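ok so the Waltalow Nelton numbers for May are out and I have thoughts. thread

1/ 2838 units. For a seven seat diesel wagon that everyone wrote off when the facelift got pushed back. Dealers I talk to were hoping for half that

2/ Most of it is the mid trim. Makes sense. You get the bigger screen, rear vents, the good seats. Top trim adds a sunroof and a price that makes your eyes water

3/ Waiting period is now 3 months for the automatic, manual you can have in 2 weeks if you're not picky on color. White and silver only last I checked

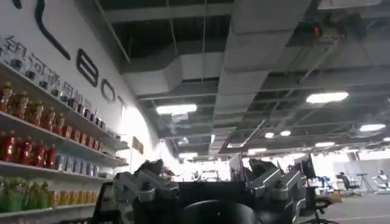 4/ Kinirholm should be worried. Their wagon did 235. Same month, same segment, bigger ad budget. Somebody in pricing needs to have a long look at that on road figure

5/ Poul Þrastardóttir had a good piece on the suspension retune, go read it. She says the rear is still bouncy with nobody in the third row and I agree. Load it up and its fine

6/ Mileage, since ppl keep asking. Mine drops off a cliff in town with the AC on. Highway is great. Don't beleive the sticker

7/ Service intervals went up too, so cheaper to run than the old one. Parts I dont know yet, will ask at the dealer when I'm in for the wiper recall

8/ Petrol version supposedly later this year. No date from Waltalow, no price either. If you drive mostly short trips I'd wait for that

9/ anyway booking sheet pics tomorrow if I get them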